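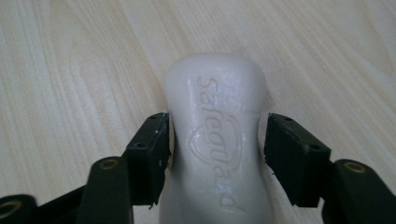 Chapter 4
Soap, and why it bothers

4.1 Start at the sink

I'd like you to fetch a bar of soap before you read any further. Any bar will do, new or half used. Mine is a plain white one with Safeguard pressed into the face of it and a shield running through the middle of the word, and I've had it next to me on the table for most of the time I've been writing this chapter (the notes smell lovely, thank you for asking).

Run your thumb along the lettering. The letters are the same white as everything else, so the only reason you can read them is that their edges catch the light and throw little shadows. Tilt the bar and the name gets clearer or fainter. Hold on to that, we'll want it in 4.3 when we get to stamping and moulds.

Now the shape. A bar that dips in at the waist gives your fingers somewhere to go, and if you've ever chased a wet brick of soap round a shower tray you'll know why that matters!

I grew up in Te Moana, where my grandmother made her own soap in the wash house and cut it with a wire. Hers came out in blocks with sharp corners, 100 grams if you were lucky and a good deal more if she was in a hurry, and it took a week of washing before one was comfortable to hold. I used to think shop soap was a different substance altogether. It's the same family – fat on one side, alkali on the other, and a reaction between them that we'll work through slowly in the next section.

4.2 What you'll need for this chapter

A bar of soap, as above
A saucer or a bit of board to stand it on
Cooking oil, a teaspoon or so
Two jam jars with lids
Tap water, and rainwater if you can get it
Kitchen scales

Weigh your bar today and write the figure inside the cover of your notebook. Then use it as you normally would, and weigh it again at the end of each week for 3 weeks. Let it dry overnight before it goes on the scales. My colleague King-fai Wei ran this with his evening class in Ziltgate last September and had a very lively argument about whose household washed the most, so you may want to keep your results private.

While you're waiting, put 700 ml of water out to warm to room temperature and turn to Activity 4A, where we'll add the oil and start shaking jars.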